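Folding on the Sofa, and Other Bad Habits Worth Keeping

Every laundry guide tells you to fold on a clean, waist-high table. My table has mail on it and has had mail on it since January. So I fold on the sofa, like most people I know, and over the years I've learned how to do it without making more work.

Park the basket on the floor at the corner of the seat. If it goes on the cushion, it tips, and then you're sorting laundry off the floor with a clear conscience.

Take one piece out at a time. Dumping the whole load feels efficient for five minutes. After that it's a nest, and something will come to sleep in it.

Pick each piece up by one end and let it hang before you fold. Gravity does a fair share of the work and has never asked for a thank-you. Stripes at the cuff or waist are handy here: line them up and the rest follows, more or less. 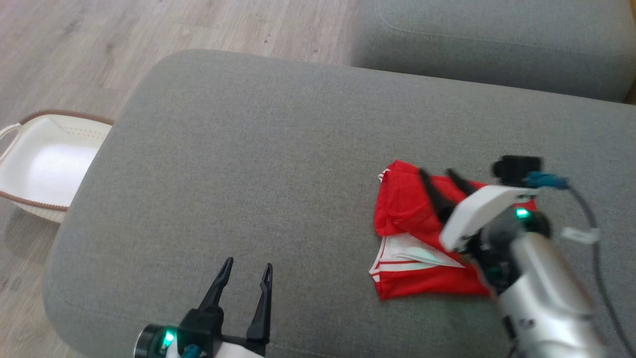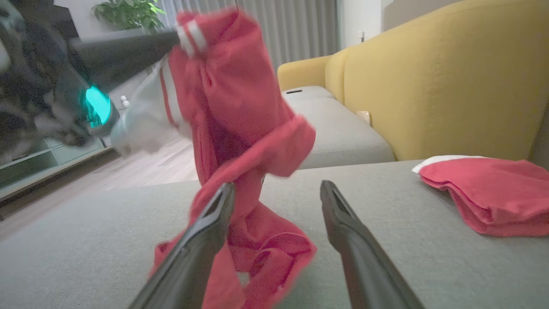
Red with white stripes, on the sofa and up in the air.

Wash red things alone the first few times. I own a pillowcase that used to be white and would like to discuss this further.

Run a hand down the gap between the cushions when you finish. Last time I got a sock, a pen and 40 cents.

Set a timer if you're a dawdler. A full basket takes me more than 70 minutes with the TV on, and I won't say how long without it, as I've never tried.

Put the piles away before dinner. Once somebody sits down, they're cushions.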